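Brimia Heritage Month Display Kit
Sold by Claritora. Reviewed for the community events catalogue by Liliana Testa.

Every spring the same email goes out to cultural associations, libraries and schools: heritage month is coming, have you got your banners? Italian Heritage Month in June has become a good season for people who sell banners. The Brimia kit is one of the better ones – I'd still read the list before paying for it.

What you get
9 fabric panels, each 90 cm wide
1 bilingual booklet, 64 pages, English and Italian
Folding frames and a carry bag
A licence to print the panel text in your own program

Price: $400, plus shipping. Frames can't be bought separately.

The panels
The colour is good and the fabric doesn't crease much. The writing is another matter. Two panels go to food and one to opera, while the postwar arrivals who poured the concrete in half our neighbourhoods share a single panel with the railway workers. Calabria, Friuli and Abruzzo are named once each. Claritora says the set "celebrates every region." It mentions most of them.

The booklet
Stronger than the panels. Primo Fontana edited the Italian side and kept some dialect words in, with a short glossary at the back. The chapter on wartime internment is plain and unsentimental, and it should have had a panel of its own. The English translation is stiff in places.

Who it suits
A library branch with a bare wall and no local material will get fair use out of it. If your club has a cupboard full of members' photographs, put the money toward scanning and framing those. The Bellini set is smaller and costs less, but it comes in English only, and I wouldn't call that a bargain for this subject.

Ordering
Orders for June close at the end of April. The Iston warehouse ships across Canada and accepts returns if the panels are still in their sleeves. Ask for the text file first – they will send it if you push.
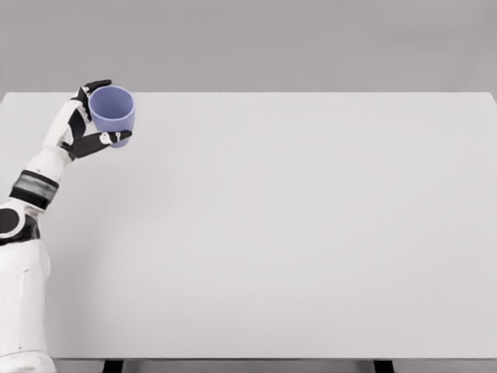 Lavender-blue cup held above a white tabletop. Computer rendering.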